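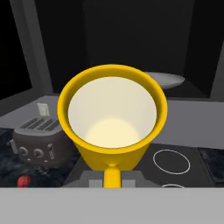 Which ground will host the under-15 finals this season?
The finals will be held at the Hutow ground, on the main square, with the Prido ground held in reserve in case of rain.

RALIA DISTRICT CRICKET ASSOCIATION
Minutes of the February Meeting of the Management Board

The meeting was called to order at 7:05 p.m. in the upstairs room at the Hutow pavilion. Märta Eide presided. Teodor Eide recorded the minutes. Delegates from the Hutow, Prido and Sundaram clubs were present. A quorum was confirmed.

1. Minutes of the previous meeting
The minutes were approved with one correction. Under item 4, "second division" should read "third division."

2. Matters arising
The sight screen at the north end of the Prido ground has been repaired and repainted. The club asked that its thanks to the parks department be recorded. The question of shared scorebooks remains open and was carried over to the next meeting.

3. Fixtures
The draft schedule was presented by the chair. It contains 51 league matches across all divisions, with the first round starting at 1 p.m. Sundaram objected to having 3 away matches in a row at the start of the season. After discussion, it was agreed that the second of these would be switched with the return match against Prido. Prido consented, provided that its own practice nets remain free that afternoon.
The revised schedule was approved. Clubs wishing to move a match must write to the secretary, and both clubs must agree in writing before any change is made.

4. Under-15 competition
A total of 27 players have registered so far, most of them from Hutow and Sundaram. The Prido delegate reported that more names were expected once school trials were complete. It was agreed to keep registration open until the next meeting.
The board discussed whether matches should be played over 20 overs or 25. The Sundaram delegate favored the longer format on the grounds that younger bowlers got little use in the shorter one last year. The Hutow delegate was concerned about fading light in the later rounds. A motion to play 20 overs in the group stage and 25 in the semifinals and finals was moved by Hutow, seconded by Sundaram, and carried. Prido abstained.
No bowler under 15 may bowl more than 5 overs in a spell – this applies to friendly matches as well.

5. Ground and equipment
The roller at Hutow is out of service. Two repair quotes were received, and the lower one came to around $3000. The board was divided on whether to repair the machine or look for a used one. Decision deferred. In the meantime Prido will lend its light roller, to be returned before the first round.
Delegates were reminded that match balls are to be collected from the equipment room by the home captain and signed for.

6. Umpires
Two members have passed the written part of the umpiring course and will stand at square leg in third division matches until their practical assessment. The match fee was left unchanged. A request from Sundaram for neutral umpires in all first division matches was discussed at length and put to a vote. The motion failed.

7. Conduct
One written complaint was received about language used during a friendly match. The chair has spoken with both captains, and the matter is closed.

8. Other business
Teodor Eide asked clubs to send in their updated contact sheets – Prido and Hutow are still outstanding. The tea arrangements for the opening match were left to the home club.

The meeting was adjourned at 8:50 p.m.

Minutes recorded by Teodor Eide, Secretary
Subject to approval at the next meeting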